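Teaching by demonstration

Teaching by demonstration, also called programming by demonstration or learning from demonstration, is a family of methods in which a person shows a robot how to do a job and the robot works out its own movements from what it was shown. It is one of the liveliest corners of robotics, and one of the easiest for a newcomer to enjoy: anyone who can pick up a cup can give a lesson.

Background

Industrial arms were first taught point by point. An operator steered the arm to a position with a handset, stored it, and moved on to the next. The arm then replayed the list exactly, which suited welding and paint spraying very well but left it helpless if a part arrived slightly out of place. Later methods kept the human teacher and changed what was stored. A modern system usually records camera pictures alongside the movements, so that what it learns is tied to what it can see.

Ways of giving a demonstration

In hand guiding, known to specialists as kinaesthetic teaching, the teacher takes hold of the arm itself and moves it through the task. The robot's joint sensors record the path. It is wonderfully direct, though a heavy arm is tiring to push about and the teacher's own hands tend to get in the cameras' way.

In remote control, or teleoperation, the teacher works from a short distance with a joystick, a pair of tracked handles or a smaller copy of the arm. Everything recorded is something the robot has really done, so there is little to translate afterwards. Beginners often find it slow, and the sense of touch is mostly lost.

A third way uses a hand-held gripper. The teacher carries a tool with the same kind of fingers the robot will have, with a camera fixed to it, and simply does the job. No arm needs to be present, so lessons can be given in a kitchen, a workshop or a sitting room. The camera sees the fingers and whatever lies ahead of them, much as the robot's own wrist camera will later on.
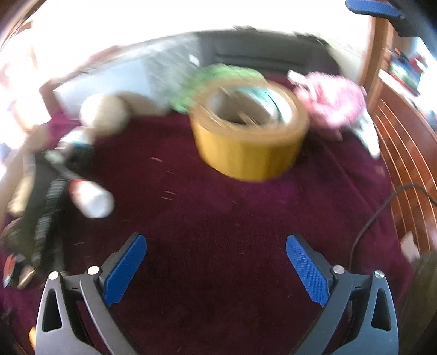
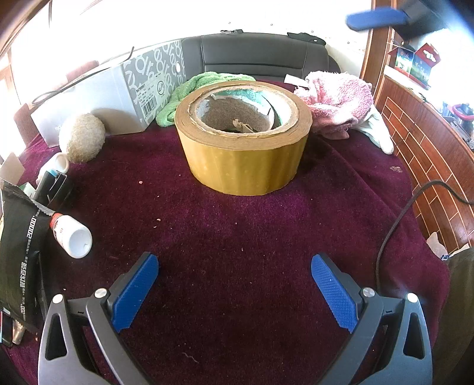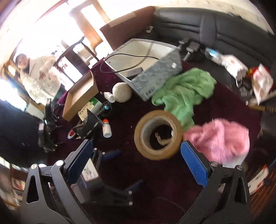 A roll of tape ahead of the open fingers of a hand-held gripper, with other household things around it.

Choice of objects and setting

Everyday objects make splendid teaching material. Rolls of tape, towels, bottles and boxes differ in stiffness, weight and shape, and each asks something different of the fingers. A roll can be held across its outside or by its wall, with one finger in the hole. A towel has no fixed shape at all and has to be pinched wherever a fold offers itself.

Clutter is welcome too. A robot taught only on a bare bench may come to rely on that bareness, and falter the first time a cable or a bag appears beside its target. Teachers therefore move things about between lessons, change the cloth, and work at different times of day so that window light falls differently.

The Narby lessons

A good small-scale case is the Narby project, led by Lise Gauthier and Sylvie Thibodeau with grippers from the workshop of Jimeck. The pair gathered 441 demonstrations of tabletop tasks over 8 days, and set aside 40 of them for checking. A further 127 were discarded, mostly for hurried movements that left the pictures smeared. Gauthier's notes on the work, dated Feb 11, 2019, make cheerful reading and are full of practical advice: pause before closing the fingers, approach from more than one side, and keep the fumbles in if you recovered from them.

That last point has been widely argued over. Thibodeau held that a recovered slip is the most useful lesson of all, as it shows the robot a way back from trouble. Others prefer clean examples and teach corrections separately.

Difficulties

Two people rarely do a task in the same way, and a learner that averages them can end up doing neither. Small errors also build up: a robot that drifts a little from the path it was shown soon meets views that were never in its lessons. One common remedy is to let the robot try, have the teacher take over when it strays, and add the rescue to the collection.

Force is harder to pass on than movement. A picture says little of how tightly a bottle was squeezed, and some tools now carry sensors in the finger pads for this reason.

See also

Teleoperation
Hand guiding
Robot grippers
Imitation learning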